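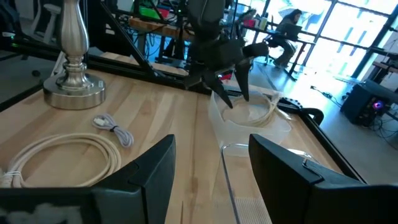
**The Great Cable Sort, Sun 17 March**

Every house has a drawer where cables go to breed. Ours was in the hall, and by this winter it would only open if you put a foot against the wall. I pulled the whole lot out and measured it against the tape on the workbench (I had time, apparently) and got to 182 feet of cord. More than 51 of those feet belonged to things we no longer own.

Here are a few notes for anyone facing a similar drawer.

**The skinny ones.** Charging cables are the easy part. Fold one into a figure-eight, put a tie around its waist, and it will stay put until somebody needs it in a hurry. The figure-eight also comes undone without a knot, a claim I can't make for my old method, which was to stuff it in and shut the drawer.

**The fat ones.** A thick cable has opinions. It was coiled one way when it left the factory and it intends to be coiled that way forever, so find the direction it likes and go along with it.
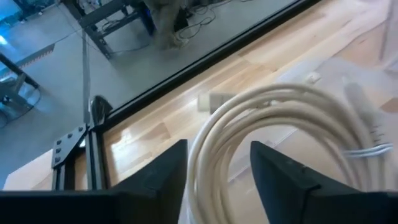 Big loops, too. I used to wind them tight around my elbow like a sailor in a movie, and then wonder why they sprang open and took the mug with them. Leave the plug on the outside where you can grab it. If a coil keeps fighting you, lay it flat and go make lunch.

**The bins.** I bought a stack of clear ones from Stadow, on the theory that if I can see a cable I won't buy it again. The lids came separately, from Pledano, and fit the way lids from a different company fit. One coil per bin sounds wasteful until you remember what six coils per bin was like.

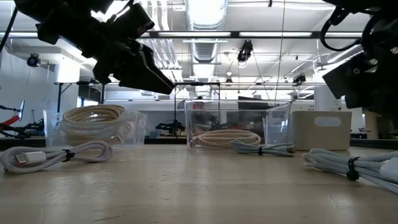 A coil that stands taller than its bin is still put away, in my opinion, and I'm the one who has to look at it. Anything solid-sided gets a label on the front, or it becomes the drawer again with better posture.

**What left the house.** One grocery bag of cords went to the electronics drop-off in Virkcombe. The printer cable stayed. We have not had a printer in years, but I know exactly what would happen the week after I gave it up.

Next up, in April: the box marked "adapters, misc."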